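The Weight Allowance

The allowance for the Rudport crossing was 15 pounds per passenger, container included. The notice gave the container's maximum outside dimensions and required that the contents be visible through the walls without opening the lid. Fabric bags were refused at the dock. Hard cases with locks were refused as well, unless the passenger held a clearance from the Gondal office, and the Gondal office had closed in June.

She read the notice twice and went to the hall closet, where the plastic bins were. Three were too long. The fourth passed with half an inch to spare. She took out the extension cords it had held for years, wiped it down, and set it on the table by the wall.

Empty, the bin weighed a little over two pounds on the kitchen scale. She wrote the figure on the back of the notice and subtracted. The rest was for clothing, papers, and whatever was left over after clothing and papers.

The method was her father's. He had worked the Drorkham ferries and packed the same way for every rotation. Heavy cloth went on the bottom, folded flat to the width of the container. Anything that could be rolled was rolled and banded, because a roll without a band opened up and took back the space it had saved. Soft items filled the corners last. He did not fold a shirt the same way twice in a row, so that the thick edges would not stack on one side.

She brought the clothes out from the bedroom and set them around the bin, leaving the inside clear until the order was decided.
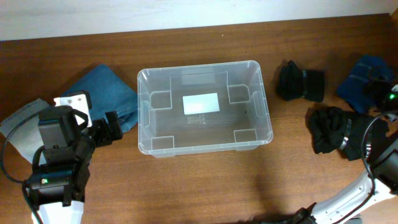
Denim was the problem. It was heavy and slow to dry, and in a wet climate it was a poor choice by any standard she could apply. She had looked up the climate. Rudport had rain on 177 days of the year and no summer to speak of. A sensible person would have taken two pairs of light trousers for the same weight.

She put the denim on the scale, wrote down the number, and laid it in the bin. It covered most of the bottom. The gray cloth went over it, then the rolls, side by side, with the bands facing up where an inspector could see them. The dark blue piece she folded once more and pressed down along the long wall.

She lifted the bin onto the scale. The display settled under the limit with 6 ounces remaining.

The papers weighed four. They were the Titeleo contract, her birth record, and a receipt for the 4,000 she had paid as a deposit on the room. She slid them down the side in a flat envelope, with the contract facing out.

That left two ounces. She went through the apartment with the number in mind and found that very little in it weighed two ounces. The radio did not. The framed map did not, even out of the frame. A spoon did, nearly to the gram, but there would be spoons in Rudport.

In the kitchen drawer she found the spare bands, the wide ones her father had used. She weighed five of them together, took one away, and weighed them again. She put the four in the corner of the bin and pressed the lid down until both ends caught.

The ferry boarded at six. She turned off the scale and put it back in the cabinet.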